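Plusteck Felt Table Mat, Rectangular, Rounded Corners
Item group: Table and bench coverings
Manufacturer: Plusteck
Distributed by: Hevthorpe

Product summary

The Plusteck table mat is a loose-laid felt covering for rectangular work tables, break tables and sorting tables. It protects the tabletop from scratches, reduces the noise of items being set down and keeps light packages from sliding. The mat is not bonded to the table and can be lifted off for cleaning or replacement.

Standard mats are cut to order from the outside dimensions of the tabletop. Measure length and width at the widest points and state the corner radius on the order form. If no radius is given, corners are cut to 50 mm. Orders for square corners are accepted, but square corners lift sooner under regular use and are excluded from the edge warranty.

Technical data

Material: needled polyester felt, single layer
Backing: none (standard) or Dilix anti-slip coating (option D)
Corner radius: 50 mm standard, other radii on request
Maximum cut width: 90 cm
Colors: dark teal-blue, charcoal, sand
Cleaning: vacuum, damp cloth, mild detergent
Lead time: 14 working days

Surface and handling

The surface is brushed on one side only. Install with the brushed side up. A slight fuzz is normal for this grade and does not indicate wear. Loose fibers are released during the first days of use and should be removed with a vacuum fitted with a flat nozzle. Do not use a rotating brush head. 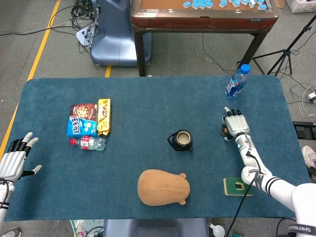
Felt grade and pile direction determine how an item behaves when it is put down. On the brushed side, friction is high enough for cartons and film packaging to stay where they are placed on a level table. Round items are a separate case. A water bottle lying on its side, as on the dark teal-blue mat with the snack boxes, rests on a small contact area, and the felt slows rolling without preventing it. For tables with a measurable slope, order the mat with a raised border strip (part of the Perić edge system, sold separately). Open cups may be used on the mat, but the felt is absorbent and is not supplied with a stain-resistant finish. Blot spilled milk, coffee or tea at once with a dry cloth, then treat the area with cold water. Do not rub, as this works the liquid into the fibers and raises the pile.

Heat

The mat is not a trivet. Cookware taken directly from a burner or oven will glaze the polyester, and glazed areas cannot be restored. Use a cork or silicone pad under hot vessels.

Installation

Unroll the mat on a clean, dry tabletop and leave it flat for 19 hours before use. Curl at the ends will relax during this time. If curl remains, roll the mat loosely in the opposite direction for a few minutes and lay it flat again. Option D mats must not be placed on oiled or waxed wood – the coating can leave marks on both finishes.

Ordering

Cut-to-size mats cannot be returned unless the delivered size differs from the confirmed drawing. Felt samples in all three colors are available on request. For non-rectangular tables, send a paper template with the top side marked. Technical inquiries: Zlata Maksymiv, Hevthorpe product support.

Data sheet revised July 31, 2024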